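Unit 7: Molt in Ducks and Other Waterfowl
Field Ornithology, G. Marchand

Read this before the August trip to Lapointe Marsh. It covers the same ground as the lecture, minus the slides.

Why birds molt

A feather is dead once it is fully grown. It can't be repaired, only replaced. Sun, friction, and feather lice wear it down, and dark feathers generally hold up better than pale ones. White wing tips fray first.

Wing molt

Most songbirds drop their flight feathers a few at a time and keep flying. Ducks, geese, and swans lose all of them nearly at once and are grounded for several weeks. During this time they stay on open water or in thick reeds and are hard to count.

Eclipse plumage

Male mallards lose the green head in summer and look much like females. Check the bill. The male's stays yellowish, while the female's is orange with dark markings. Students mix this up every year. In the last survey at Lapointe we logged 671 ducks, and 52 of them had to be entered as "sex unknown."

Terms to know

Primaries: outer flight feathers, attached to the hand.
Secondaries: inner flight feathers, attached to the forearm.
Speculum: the colored patch on the secondaries of many ducks.
Pin feather: a growing feather still in its sheath.

Working with shed feathers
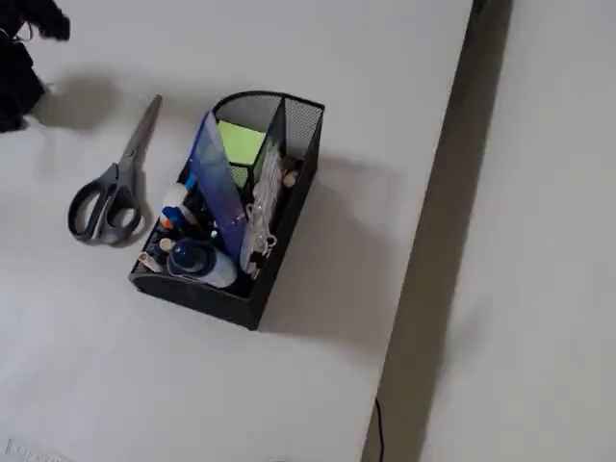 Shed primaries are measured in the lab, from the tip to the base of the shaft, with the feather lying flat. Do not press out the curve. Record length in millimeters and note which wing it came from if you can tell. A see-through plastic ruler like the blue one is fine for this, and sticky notes will do for temporary labels. Permanent labels go on the Fesura cards. Class feathers are held under the department's permit, so do not take any home.

Assignment: 2 pages on how wing molt affects habitat choice in one species of duck.

Last updated: August

Comments

tealwatcher: Do geese have an eclipse plumage too?

Ginette Marchand: No. They lose the flight feathers, but the colors stay the same.

Prerneo: Is the speculum still visible when they're in wing molt?

Ginette Marchand: Not once the secondaries have dropped. You have to wait for the new ones.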